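Ticket: Tower in records room hangs at startup, clicking from inside the case
Opened by: Shabnam Warraich, Sorensen front office
Assigned to: Irfan Khattak, bench
Also on ticket: Rafia Jafri (service desk), Alasdair McIver (parts)
Month: December
Status: Resolved, waiting on user sign-off

Original report (Shabnam Warraich, 8:20 am)

The tower under the desk in the records room took a very long time to start again. I pressed the power button, got the logo, and then a black screen with a cursor. I went to get the mail and when I came back it was at the login page. After login Jastik opened but the scan folder was empty. I closed everything and restarted and the folder came back. There is a clicking noise, like a ballpoint pen. It did this last month too but only once. I need the scans in that folder for year end.

Service desk (Rafia Jafri, 8:41 am)

Called the user. She can get into Windows right now. Asked her to leave the machine on, not to restart it again, and not to save anything new in the scan folder. Confirmed the machine has two drives, the one Windows runs from and a second one that shows up as D: with the scans. The folder that went missing is on D:. Jastik itself runs off the server, so the records are fine. Only the scans are local.

Checked Jostarar for the last backup of D:. The job says completed, with warnings. The warnings are read errors on 14 files, all in the same subfolder. Earlier jobs have no warnings.

Service desk (Rafia Jafri, 9:05 am)

Remote session. Drive health tool shows:

C: good
D: caution, reallocated sectors 57, pending sectors 7

Event log has disk errors against D: going back into last month, which fits what the user told us. Nothing logged against C:. Ran a manual copy of the scan folder to the server share. All but the 14 files copied. The copy stalled on those and I skipped them. Older versions of the same files are in Jostarar from before the warnings started, so we should be able to restore them from there.

Passing to bench. Please look at the cable as well as the drive before ordering anything. The clicking makes me think drive, but the folder disappearing and coming back could be a loose plug.

Bench (Irfan Khattak, 10:30 am)

Collected the tower from the records room. User shut it down from the Start menu while I was there. Shutdown took longer than it should. Unplugged power, network, both monitors, keyboard, mouse and the scanner. The scanner goes in the upper rear USB port, please put it back there or the scanner software asks for the driver again.

Blew out the front grille before opening. Side panel came off with the latch, no screws. Held the power button in with the cord out, then grounded myself on bare case metal before touching anything. 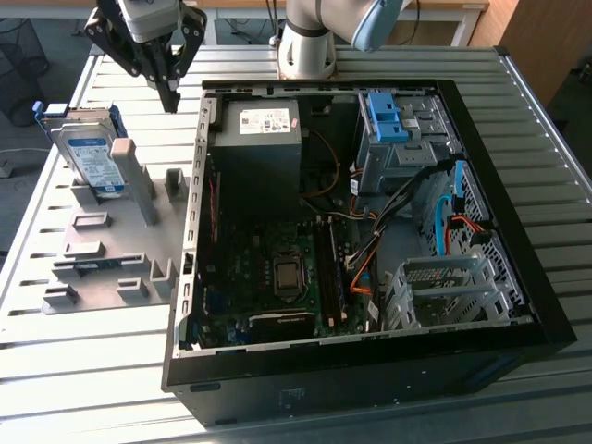

Two possible faults to separate on this one: a drive that is going bad, and a data cable that does not stay put. I did the cable first. With the tower lying on its side you can get to everything without moving the power supply. The light blue SATA cable is over by the perforated panel on the right and the red-orange one curves across the same panel, so follow one color at a time when you trace back to the board. Pressed both connectors home at the board end. One of them moved slightly when I pressed, the other did not. The drives in this model ride in blue carriers and the cage has a matching blue latch, so no tools for that part.

Did not reseat the memory. It was not part of the complaint and the machine has never failed a memory test.

Bench (Irfan Khattak, 11:15 am)

Put power and one monitor back on and started with the cables pushed home. Windows came up at normal speed the first time. Second start hung at the black screen for several minutes, with clicking from the cage. Same health figures on D: as Rafia had, except pending had gone up by one by the end of the test.

Swapped the data cable on D: for a known good one from the drawer. Clicking still there. Moved D: to a different port on the board. Clicking still there. Shut down, pulled the data plug and the power plug from D: and started again. Normal startup, no clicking, three times in a row.

So the drive is bad. The cable may have been slightly loose as well but it is not the cause of the noise. Original cable goes back in, it tested fine on the bench machine.

Bench (Irfan Khattak, 11:40 am)

Steps for getting a drive out of this case, as Daniyal is covering the bench next month and has not had one of these open:

Shut down, pull the cord, hold the power button in for a few seconds.
Lay the tower down with the open side up.
Unplug the data cable from the drive. There is a small metal tongue on the plug, squeeze it. Do not pull on the wire.
Unplug the power connector. It is stiff. Rock it along the long side only.
Release the latch and slide the drive out by its carrier. If it sticks, check that the power lead is not caught behind it.
Spread the sides of the carrier a little and the drive lifts out. The pins on the carrier sit in the screw holes of the drive.
Write the bad drive's serial on the ticket before it goes anywhere. 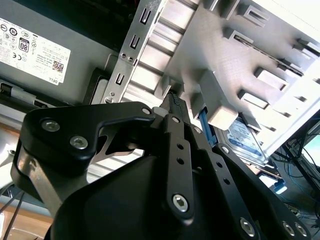
Q (Daniyal Siddiqui): Does the new drive have to be the same capacity as the old one?
A (Irfan Khattak): Same size or larger is fine for D:. We are restoring files to it and not cloning, so a larger drive just gives her more room. Smaller is only a problem if the scans do not fit.

Daniyal also asked whether the carriers are interchangeable between the two positions. On this unit they were. I have seen other desktops where they were not, so try the fit before pushing.

Parts (Alasdair McIver, 1:10 pm)

One 3.5-inch drive on the shelf that matches. It came in with the Jovus order and was never assigned. I have moved it to this ticket. Cost goes to Sorensen, not to the general repair line. Please return the old drive to me with the ticket number written on tape. Do not put it in the recycling bin. It has client scans on it and has to be wiped or drilled, and I need the form signed either way.

We have no spare carriers. If one gets broken, tell me the same day, the last one took a long time to arrive.

Bench (Irfan Khattak, 1:25 pm)

Picked up the drive. Ran the short self test on it on the bench machine before fitting, passed. Ran the surface scan over lunch on the other station, no errors. Fitted to carrier, no breakage.

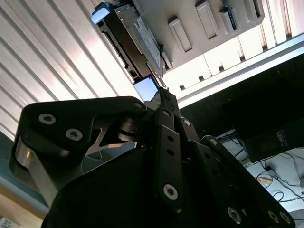

Black unit with light blue end tab, label side showing.

Bench (Irfan Khattak, 2:50 pm)

New drive is in and closed up. It clicked into place on the second try. The first try it was in crooked, which you can feel, as the last part of the travel goes tight. If that happens take it all the way out and start over. Connected power first, then data.

Board setup screen lists both drives. Boot order unchanged. Windows saw the new one as not initialized. Initialized as GPT, one partition, NTFS, letter D:, volume name Scans, same as before. Jastik has the path D:\Scans\Incoming saved in its settings and so does the scanner software, so the letter has to stay the same.

Started the restore from Jostarar at 2:48 pm.

Service desk (Rafia Jafri, 3:35 pm)

Irfan, can you pick the restore point from before the warnings and then put my manual copy over the top? My copy is newer for everything except the 14 files. If you use last night's backup those 14 will come back damaged or not at all.

Bench (Irfan Khattak, 3:42 pm)

Good catch, I had picked last night's. Canceled it, wiped the partial restore and started over from the earlier point.

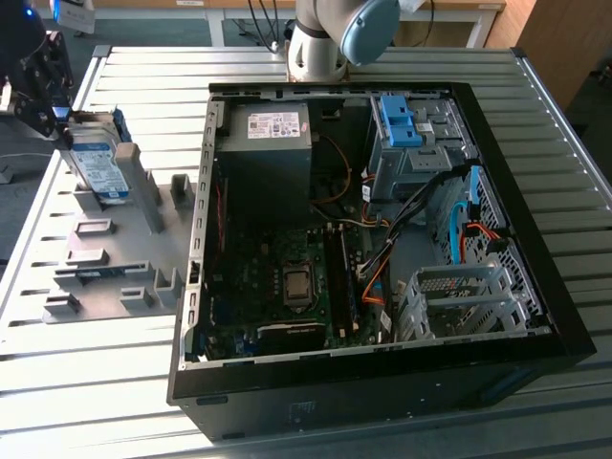 Second restore ran without warnings. When it finished I copied Rafia's set from the server share over the top, with newer files replacing older ones. Opened a handful of the 14 by hand and they all display properly. One is a two-page scan where the user may remember a third page, I have listed the file name in the note to her so she can check against the paper.

Cable routing: the bundle that crosses from the drive cage toward the board had been resting where the side panel presses down. Tucked it lower. Panel closes without a push now.

Bench (Irfan Khattak, 4:30 pm)

Five cold starts, no hang and no clicking. Health tool shows good on both drives. Left a full backup job queued in Jostarar for tonight so that there is a clean one with the new drive in it.

Known leftover: the clock was a few minutes off when I first had it on the bench. Corrected itself after it got on the network. If it drifts again the board battery is due, but I would not open it again just for that.

Service desk (Rafia Jafri, next morning, 8:15 am)

Backup job completed, no warnings. Irfan returned the tower to the records room before opening. Scanner in the upper rear USB port.

I have changed the alert rule in Jostarar so that read errors open a ticket. Until now "completed with warnings" was treated as a pass and went to a mailbox that is checked once a month. Will look through the other Sorensen desktops for the same status this week.

User (Shabnam Warraich, 9:02 am)

It started quickly and I can see the folder. The third page is missing, but I have the paper so I will scan it again. Can I save to the folder now?

Service desk (Rafia Jafri, 9:06 am)

You can, go ahead. Please reply to this ticket if the noise comes back.

Open items

Old drive to Alasdair, taped and labeled: done
Destruction form signed by Sorensen: waiting
Serial of old drive on ticket: done, in the private notes
Spare carriers: Alasdair to get a price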